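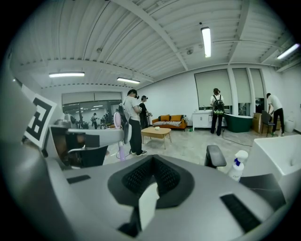 **Opening, no slide text.** Grippers! Start with the one I've had in my hand most of October, the hand-held Helusix. Leave the picture up while people find seats. Say early on that everything tonight is about choosing between two hand-held grippers and the arm that has to copy them afterwards. Point out the square black-and-white marker over on the left, because it comes back when we get to tracking. Then the spray bottle on the right: blue-and-white label, any supermarket has one, and it's my favourite test object of the lot. Awkward neck, a trigger that catches on everything, and a weight that changes as you use it up. If a gripper is happy with a spray bottle I start to like it.

**The two contenders**

- Helusix: 600 grams, wide jaw, soft pads. Feels like a big friendly kitchen tool.
- Zindeck: 800 grams, narrower, stiffer, lovely crisp trigger. You notice the extra weight after twenty minutes (shake out wrist here, it usually gets a laugh).

Pass both round now. Start one at each end of the room. Ask people to close them slowly and feel where the resistance begins. With the Helusix it creeps in gently, with the Zindeck it arrives all at once.

**How we compared them**

Same objects, same people, same order, then swap. Kamran Golestani wrote the task list and was strict about it, which I grumbled at and am now very glad of. Mugs, cushions, a folded towel, the spray bottle, cupboard handles. We kept 2260 recordings in the end, after throwing out the ones where the tracking dropped.

Don't read the list out. Pick the towel and tell that one properly: the Zindeck pinches a single layer beautifully, and the Helusix tends to grab two and look pleased with itself.

**Tracking and the marker**

Go slower here, last time I lost half the room. The camera gives us movement, the marker gives us something known to check it against. When it drops out of view we're trusting the movement estimate alone, and for short stretches that's fine. Ctibor Ďurica tried three marker sizes. Bigger was better up to the point where it started knocking into shelves.

If someone asks about lighting: plain ceiling strips are all right, direct sun on the marker isn't. Blinds down. Yes, really, it made that much difference.

**Playing it back on the arm**

This is the bit I love! The Rahimi arm has the same fingers fitted at the end, so what the hand did, the arm can try. Show the mug clip first, then the spray bottle.

- Helusix fingers: 86 per cent of the playback runs finished.
- Zindeck fingers: lower overall, but clearly ahead on thin things. Don't let people write it off.

Ezekiel Park's point, worth repeating in his words: "The arm doesn't get tired, so stop choosing for your wrist." I half agree. The recordings come from wrists.

**Controller, if there's time**

Old controller overshot on every close. Guangming Shi moved us to the Mirnska one and the fingers now settle without that little bounce. Play the two sounds one after the other, no talking over them. Check the speaker is on.

**What I'd pick**

Helusix for general household work, Zindeck on the shelf for cloth and paper. I'd love a Helusix body with the Zindeck trigger, and Crisanto Galang has already got a drawing of one, so hand over to him for five minutes.

Questions. Get both grippers back before people leave.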